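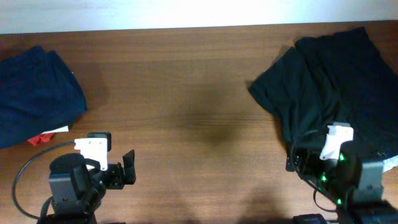
Bring Back the Kitchen Table

Opinion

When the Darkthorpe apartments went up near the rail yard, the brochure listed a fitness room, a package room, a dog-washing station and a rooftop with heaters. I toured one of the units last December. It had two bedrooms, two bathrooms and a kitchen with a long stone island. I asked where the table went. The agent pointed at the island and said most people eat there.

I think that is a mistake, and builders have been making it for a long time now.

An island is a good place to chop onions. It is a poor place to sit. The stools are high, so small children and people with bad hips can't use them without help. Everyone faces the same way, toward the sink. Four people at an island sit in a row like customers at a lunch counter, and the one on the end can't hear the one on the other end. Dinner gets shorter. I have timed nothing, but I have eaten in both kinds of kitchens for most of my life and I know which ones people get up from first.

My parents had a table that was 43 inches wide and stood in the same spot for as long as they owned the house. We ate at it. We also did homework, cut out sewing patterns, sorted the mail, repaired a radio and filled out my first job application there. My mother did the taxes on it every spring, and for that week we ate from our laps. She complained about the mess on that table all year and would not have traded it for anything.

The usual answer is space. Apartments are smaller, the argument goes, and a table takes up room that could be used for living. I don't accept this. The Darkthorpe island was seven feet long and bolted to the floor. Take it out and you have room for a table, chairs and a cart to chop on. The table can be pushed against the wall when there is company. It can be sold, or taken along to the next place. The island stays where the architect put it, whether it suits you or not.

There is also a money side to this. A stone island helps sell a unit because it looks good in the listing. A bare patch of floor where a table could go looks like something is missing. I understand why a builder makes that choice. The buyer lives with it, though, and the buyer then spends more money on stools. A pair from Dovetti costs more than the whole used table I eat at now, and the pair seats two.

I will be fair to the other side. Some people live alone and like to eat standing up with the radio on. Some families work three different shifts and would not sit down together if you gave them a banquet hall. A table does not make anybody talk. I have sat through plenty of silent dinners at good tables, including some at my parents' house. And a table collects junk. Mine has a stack of library books on it now and a lamp I have been meaning to rewire.

But the junk is part of the case for it. A house needs one flat surface at sitting height where a thing can be spread out and left overnight. The desk is usually too small and belongs to one person. The coffee table is too low, and your back will tell you so after ten minutes. The bed is where puzzles go to die. If there is no table, projects don't get started, or they get started on the floor and the dog walks through them.

Hiradville, where I live, rewrote its housing guidelines a while ago. They run to 51 pages. There are rules in there for closet depth, for bicycle hooks and for how far a window must sit from a neighbor's window. I read the whole thing and found no mention of a place to eat. I don't want a law that says every home must have a dining room. I would settle for one line asking that the floor plan show where a table for four could stand, with room to pull out the chairs. If the architect can't draw it, the people moving in will not be able to find it either.

Until then, anyone who is furnishing a place should buy the table first and fit the rest around it. It does not have to be new. The Boonchu resale shop on the east side had a row of them in the back when I last went in, most marked at $50, and the man at the register said they are the hardest thing in the store to sell. People come in, measure them, and go home to a kitchen with an island in the middle — then they come back for stools.

Mine came from that row. It has a burn mark at one end and one leg that needs a folded card under it. I wrote this at it, after moving the library books.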